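How Metals Get Their Shine

Plenden Science Pages for Ages 9 to 12
Unit 4: Materials
Text by Zuleica Lacerda. Checked by Nana Fiadzo.

What is a metal?

A metal is a material made of atoms packed closely together in a regular pattern. Iron, copper, tin, gold and aluminum are metals. Most metals are solid at room temperature. Mercury is a liquid.

Each atom has tiny parts called electrons. In most materials, electrons stay close to one atom or are shared between neighbors. In a metal, some of the electrons are free to move through the whole piece. These are called free electrons.

What happens when light lands on metal?

Light carries energy. When it reaches a metal, the free electrons near the surface start to move back and forth. Moving electrons send out light of their own. Most of this light goes back the way it came, into the air. We call this reflection.

Very little light gets deep into the metal. You cannot see through a coin, even a thin one. Gold can be beaten into sheets so thin that a little light does pass through. That light looks green.

Why are most metals gray?

Sunlight is a mixture of colors. Silver, tin and aluminum reflect all of these colors almost equally, so they look white or gray. Copper and gold take in more of the blue light and reflect more of the red and yellow. Their color comes from the light that is left.

Smooth and rough

A surface can be smooth or rough. On a very smooth surface, light that comes from one direction leaves in one direction. You see a bright spot or a clear reflection. On a rough surface, light leaves in many directions. The metal looks dull.

The angle matters too. If a metal object has several flat faces, each face sends light a different way. One face can look white and the next one dark, although both are the same metal.
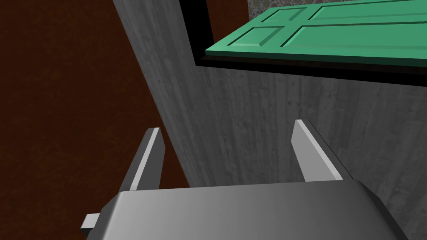 Polishing makes a surface smoother. A polisher rubs the metal with a coarse grit, then with finer and finer grits. Each grit leaves smaller scratches than the one before. When the scratches are very small, the eye no longer sees them.

Why does shine fade?

Oxygen in the air joins with many metals and forms a thin layer on top. On iron, in damp air, this layer is rust. It flakes off, and more iron rusts under it. On aluminum the layer is thin and hard and protects the metal. Silver turns dark when it meets sulfur in the air. Gold does not react with air.

Try it

You need 2 old copper coins, a small dish, vinegar and a pinch of salt.

1. Mix the salt into the vinegar.
2. Put one coin in the dish. Keep the other one dry.
3. Wait 20 minutes.
4. Rinse the coin with water and dry it.
5. Hold both coins near a window and tilt them. Write down what you see.

Do not use coins from a collection. Wash your hands afterward.

Words to know

Electron: a very small part of an atom.
Reflection: light sent back from a surface.
Grit: small hard grains used for rubbing.

Next page: Why Metal Feels Cold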